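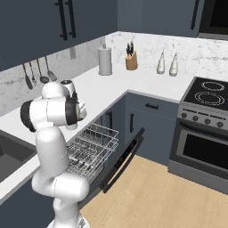

Figure 2.1 A compact L-shaped kitchen with a dark slate-blue upper cabinet and long vertical bar handles.

Fitted Interiors: Principles and Practice > Part One > Chapter 2

2 Planning the small kitchen

2.1 Scope of the chapter

Kitchen planning is the arrangement of storage, preparation, cooking and washing within a fixed floor area. The chapter deals with rooms in which at least one run of units is shorter than the designer would wish. Larger rooms are treated in Part Three. The reader should already be familiar with the survey methods set out in Chapter 1, and in particular with the recording of wall lengths at floor, worktop and head height, as the three seldom agree in older buildings.

2.2 Common layouts

Three layouts account for most small kitchens. The single run places all units against one wall. The galley sets two runs facing each other across a passage. The L-shaped kitchen (Figure 2.1) uses two adjoining walls and leaves the remaining floor open. A U-shaped plan is possible in a small room, but the two inner corners take up a large share of the storage.

The corner is the main difficulty of the L-shaped plan. A plain corner cupboard is deep and hard to reach, and a carousel improves access at the cost of volume. In the Gernavlow housing survey, which covered 381 dwellings, tenants were asked to name the cupboard they used least. The corner base unit was the usual answer, and 40 per cent of those who named it kept nothing in it that was used weekly.

2.3 Clearances

Doors and drawers must be drawn in the open position on every plan. A dishwasher door folds down into the floor area and, when lowered, may block the cupboard beside it or the passage behind. The same check applies to ovens with a drop-down door. Where two appliances stand at right angles near a corner, a filler panel is needed so that handles do not meet. Bar handles stand further out than recessed pulls, and their depth should be added to that of the door.

2.4 Worked cases

Two schemes are followed through the rest of the chapter. The Pladton flat has an L-shaped kitchen with a window on the short wall. The Evangelista scheme is a galley of around 20 units in a converted warehouse, with services on one side only.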